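Notebook, chair task, Friday

Target for the week was 190 usable episodes of leg fitting. Target for the week was set on a Monday by someone with coffee. We have 90, and I have argued two of my own into that number that a sterner person would have thrown out.

For those picking this up cold: the task is the small white chair, two arms, one teleoperator, legs pushed into the corner joints of the seat. We record both arm streams, both gripper widths and the camera views, and the operator marks start and end with the foot pedal. The policy (Plalness, third training run, name not my idea) gets retrained over the weekend on whatever we hand over by six. It is therefore in everyone's interest that what we hand over is not rubbish.

Started at half past eight with the pedal not registering. Lost most of an hour to it. It was the USB hub again. I have written "it was the USB hub again" in this notebook often enough to have a stamp made.

First block: start states. Up to now every episode has begun from the same tidy beginning, with the seat squared up to the table edge and the loose legs laid out as if for surgery. The policy has learned this beautifully and will do nothing else. Turn the seat by the width of a hand and it reaches with great confidence for the place where the joint used to be. So today's rule was that whoever resets may not tidy. Put the seat down, put the spare legs down, walk away.

Walking away is harder than it sounds. By the fifth reset I was nudging things straight without noticing, and Annelore had to tell me to put my hands in my pockets.
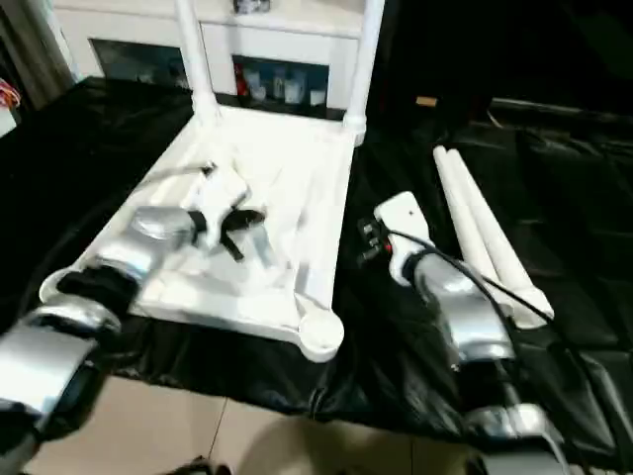

Valdis Jankauskaitė objects to all this, for the record. Messy starts are fine, but if the resets are messy and the demonstrations are messy too, then we will not know which of them the policy has choked on, and we should fix one before loosening the other. Also, a start state with two legs already fitted is a different task from a start state with none, and lumping them under one label is how we ended up with the Diltesport mess.

Fair, and I have no good answer to the Diltesport part. Relabelled the morning's episodes by how many legs are on at the start. It took until eleven and was as dull as it sounds. The new field is legs_on_start. Please fill it in. Please do not fill it in with "some".

Agreed with Valdis on a middle way: loose starts, strict demonstrations. Strict means:

Approach from above the joint, never sliding in along the sheet.
One pause before contact, pedal tap on the pause.
If the leg drops, stop and mark the episode failed. No heroic recoveries.
Release fully before pulling back.

The third one hurts. Annelore Fröhlich does the loveliest recoveries you ever saw, catches a falling leg with the other gripper as if she had meant to all along, and they are poison in a set this small. I have moved them to a folder of their own called recoveries, to be used when we have enough ordinary examples to afford some glamour. She took it well. She has asked for the folder to be renamed "highlights".

Second block, late morning, same task with the wrist angle varied on purpose. The operator's habit is to keep the wrist where it is comfortable for the operator, and you can see it in the logs: a fat lump of joint angles in one spot and almost nothing on either side. Made a card with three wrist poses on it and shuffled through them. The steep one is awful to drive. The leading hand ends up somewhere near your ear. 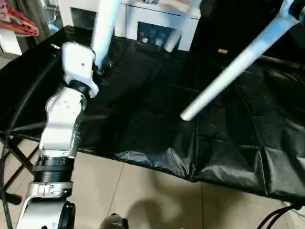 Left arm up at the legs, second block.

Numbers for the block were poor but the spread is much better. I would take half as many episodes with that spread over another day of the fat lump, and I said so in the message to Sevonov, who will reply that they would like both.

Small thing for the log: the time offset between the arm streams and the video has crept up again. I checked it against the clap test at the start of the session and again before lunch, and it had moved in between. It's small enough that a human reviewer would never see it and large enough that the gripper seems to close before the operator wants it to. If the policy starts looking psychic, this is why. Restarted the recorder between blocks from then on. Not a fix. Somebody should find the fix, and I have a horrible feeling about who.

Lunch. The rice place has put its prices up.

Third block, from one o'clock, with both arms working near the front corner of the seat. This is where the failures pile up in the evaluation runs, so this is where we want examples, and it is also where driving is least pleasant, as the two grippers want the same bit of air. The trick Annelore worked out is to park the left one first and leave it alone, then bring the right one in on the leg. If you move both together you spend the episode apologising to yourself.

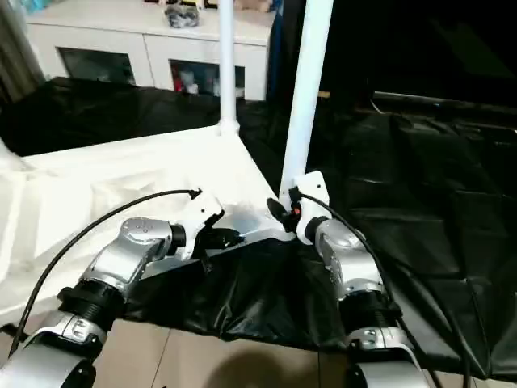 Parking first costs a few seconds an episode, and I was worried that the policy would learn to dawdle. Looked at the old Hashemi runs, where we did the same thing with the shelf brackets, and it did learn to dawdle, a bit, and then it got the part in. I can live with a slow robot. The fast one in the last evaluation put its leg very briskly into nothing at all.

Went through the afternoon's recordings at three with Valdis, each marking separately and comparing afterwards. We disagreed on more than I'd like. Nearly all of the disagreements were about when an episode ends: he ends it when the leg is in, I end it when the gripper is clear. The pedal, meanwhile, ends it when the operator remembers the pedal. Decided on gripper clear, wrote it on the whiteboard, and changed the reviewing sheet to match. The earlier days will need going over again, which is a job for a week with less in it. 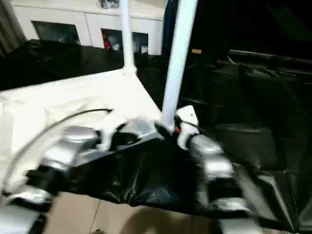
Blur is the other thing we need a rule on. My instinct was to bin any episode with smeared frames at the corner, and I had thrown out a handful before Valdis asked whether I expected the robot to see any better when it was doing the job itself. It won't. So a moment like the one with both grippers in at the corner of the seat, the right one on the end of the leg and the metal gone soft and doubled, stays in. The pole is plain enough to follow and so is the little red light on the gripper. What goes out is any stretch where neither reviewer can say which gripper is holding what. Fished my handful back out of the bin, looked at them again with this in mind, and kept all but one.

Things still open:

The right gripper is slow to report its width after a restart. First reading is nonsense, then it settles. For now wait before tapping the pedal.

Left cable. Operators are steering round it without saying so, and it is going into the data as if it were part of the task. Try a different route along the arm on Monday and see whether the paths change.

The black sheet creeps forward over a session. I am inclined to let it. Valdis is inclined to tape it. To be had out over coffee.

Lighting notes for today are missing from the sheet. My fault.

legs_on_start needs adding to the loader, or all that relabelling was for my own enjoyment.

Handed over at ten to six. The 90 are on the shared drive with the failed ones in a separate folder, properly marked for once, and the recoveries in theirs. Training job queued, and it gave no errors in the first few minutes, so I left before it could think of any. Annelore has the pedal and the spare hub in her drawer.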